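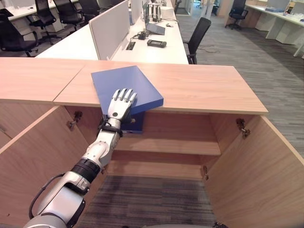 There is a particular kind of low cabinet that turns up in almost every office I have ever set foot in, and I have come to be very fond of it. It stands at the end of a row of desks, about as tall as it needs to be for somebody to lean an elbow on it, and it has two doors, and most people who work beside it could not tell you what it holds. I started thinking about these cabinets in February, when I was asked to help clear one, and I haven't been able to walk past one since without wanting to open it. With both doors swung wide you see how simple the thing is: a single shelf across the middle, a space above, a space below, and under that the gray striped carpet of the room itself, for there is no floor panel in it at all. Whatever you put in the bottom half stands on the carpet. And then there is the top, light oak in color with a seam where its two panels meet, and up there goes the blue book, because of course it does. The top is where everything goes.

I want to spend a little time on the top, if you will bear with me, because I think it explains why so many of these cabinets are half empty inside while the surface is buried to a depth of several inches. A door is a small thing to open. It takes a second, two at most if the hinge is stiff. But you arrive at the cabinet with your hands full (they always are, that is why you came) and there at hip height is a broad flat place asking for nothing. You set the book down for now. Somebody sees it and sets down a folder beside it, to keep it company, and a mug arrives, and a roll of tape, and before the month is out you have what my mother used to call a landing strip.

The office where I did my clearing belongs to Stakari, which occupies one floor of a brick building in Nimville, up past the old creamery. They are a friendly bunch and they feed their visitors well. Zlatko Pavlović, who had invited me, runs the place with a sort of cheerful forgetfulness, and he told me quite happily that he had been meaning to go through the cabinets for years. He had bought them secondhand from Tadik, a dealer on the far side of town, for $139 apiece, and he was proud of the price and brought it up more than once over lunch.

We began by taking everything out, which I recommend to anybody, even though it makes the room look dreadful for an afternoon. Catalogs for things no longer sold. A bag of keys. Binders with handsome labels and not a sheet of paper in them! One whole stack of calendars, still in their wrappers, and a tablecloth that somebody must have brought for a party. Zlatko held the tablecloth up to the window for quite a while, trying to remember the party, and then folded it up very tenderly and took it home.

What goes back in is the harder question, and I have changed my mind about it over the years. I used to be strict. I used to sort by kind, books with books and paper with paper, and I would leave a place looking like a stationery shop and come back in a season to find it looking like a barn. These days I ask how often a hand will want the thing. The upper compartment is the easy one, since you can see into it without much of a bend, so that is for what gets used every week: the reference books, the notepads, the good stapler. Books do best standing up there with their spines out, and a tall one can lie flat on its side if the shelf is fixed too high for it. I would not stack more than four or five that way, or the bottom one will never be read again.

The lower compartment wants more thought, and more so in a cabinet with no floor. Carpet is soft and a little uneven, and books stood on it tend to lean. Dust comes in along the front, and so does whatever the vacuum misses. I put a tray or a lidded box down there first and fill that, and then the whole lot slides out in one go when the carpet has to be cleaned. Zlatko had been saving a sheet of board to cut into a proper floor, and I talked him out of it. A box is kinder to the knees, and you can carry it to the desk. 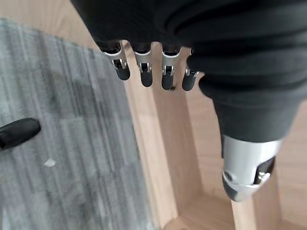

Zdenka Milošević disagreed with me about the boxes. She told me that a box with a lid is only another cabinet inside the cabinet, that in her experience people forget a lidded box twice as fast as an open one, and that if I truly wanted the bottom half used I should leave it bare and let it hold the one big ugly thing every office owns and has no home for. At Kolev, where she spent 20 years, that had been a laminating machine. "You always knew where it was," she said, "and it kept the rubbish out."

I have turned this over a good deal and I think she may be right about lids. I still like a box. But I have gone back and taken the lids off the ones at Stakari, and I left one lower compartment with nothing in it at all, to see what would move in.

About the top I have made my peace. For a while I thought the answer was to keep it completely clear, and I would put up little notes, and the little notes would themselves become part of the pile. Now I allow a few things to live there on purpose, in plain sight, and a book is a very good choice. It is heavy enough to stay put and flat enough not to look like a mess, and people will pick it up while they wait for a colleague to get off the phone. If it has a strong color, so much the better, since you notice when it has gone. What I ask in return is that whatever lands beside it goes inside before everyone leaves for the night, doors open, arms full, the whole job done in the time it takes to find your coat.

Zlatko has promised to keep to it. When I telephoned to ask how things stood, he said the upper shelves were holding up beautifully, and that he had been back to Tadik to look at another pair of cabinets, though the price had gone up.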